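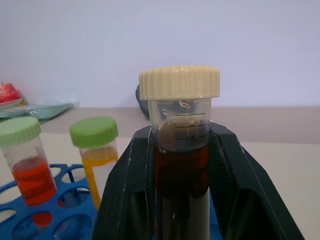

4.2 How far can an eye-read volume be trusted?

The case for counting eye-read volumes as data rests on a habit so old that few authors bother to defend it. A reader looks at a column of liquid, finds the nearest printed line, and writes down a number. The orchards project at Plorlow produced 1,222 such readings of pressed juice and settled solids, and the original report treats every one of them as good to half a division. We doubt this. The printed scale on a disposable tube is a convenience for whoever fills it, and the trouble starts when the level comes to rest near a line without touching it. Figure 1 shows the kind of case we mean: a nearly opaque, reddish-brown liquid with its surface slightly below the line marked "mL". A hurried reader will give it the value of the line. A careful one will estimate a fraction, and two careful ones will estimate different fractions. With a liquid as dark as that, the far edge of the surface can't be seen through the near one, so the usual advice to read the bottom of the curve is hard to follow and, we suspect, was often ignored.

Valcárcel, who supervised the Plorlow readings, has argued that such errors cancel out over a long series. They would if they fell evenly on both sides of the true value. There is little reason to think so. People prefer a printed line to a gap between lines, and they prefer a heavy line to a light one. When we tallied the last digits in the Plorlow notebooks, values on a printed line were far more common than the spread of the crop could explain. Juice doesn't care where the ink is. The same pattern appears in the Standley notebooks, which were kept by different people with a different press, and that makes it hard to blame one careless observer.

A second defense is that the readings were checked. According to the report, 88 tubes were read again on the following morning and "good agreement" was found. No figure is given for the agreement. Nor are we told whether the second reader could see the first value, and from the layout of the sheets (both columns side by side, in the same pencil) we think it very likely that he or she could. A check of that sort measures politeness as much as accuracy. It also ignores settling. Pulp that stood overnight would have packed down further, so close agreement between the two days ought to have worried the authors more than a modest difference.

Gillies takes a kinder view of the material. In her reanalysis she drops the single readings and keeps only the season averages, on the grounds that the ranking of the orchards survives even if the values don't.

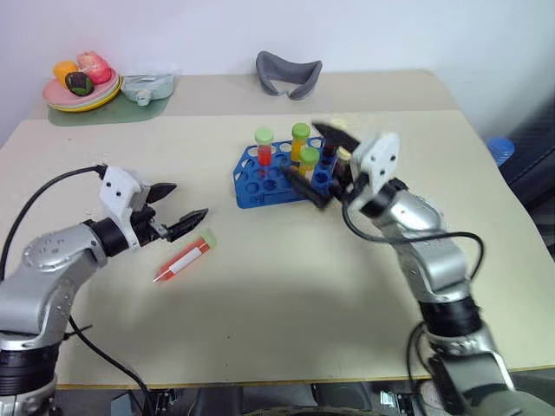 We accept that the top and bottom of her ranking are probably safe. The Dvorak trees gave cloudier juice than the Gisham trees in both seasons, by a margin no reading habit could produce. The middle of the table is another matter. Five orchards there are separated by less than one printed division, and their order changes if even a small share of the borderline readings is moved down instead of up. To draw conclusions about pruning or rootstock from that order, as the report does in its closing pages, seems to us to ask more of the numbers than they can give.

It would be unfair to suggest that weighing would have solved everything. Weighed samples bring their own problems, among them juice left on the walls of the tube and balances that drift through a long afternoon. Weighing does at least separate the value from the scale printed on the plastic, and a lazy entry is easier to spot in a column of weights than in a column of volumes that are all expected to look round. The Plorlow team owned a suitable balance. Why it was used for the fruit and not for the juice is never explained, and the cost can't have been the obstacle in a season that pressed 3,000 pounds of apples.

In what follows we therefore keep the eye-read volumes but widen their error to one full division either way, twice the range claimed in the report. Readers who find this harsh can rerun Table 2 with the narrower value. The differences between neighboring orchards will look sharper, though we see no reason to believe them. Entries where the notebook shows a crossed-out number are treated separately in section 4.3.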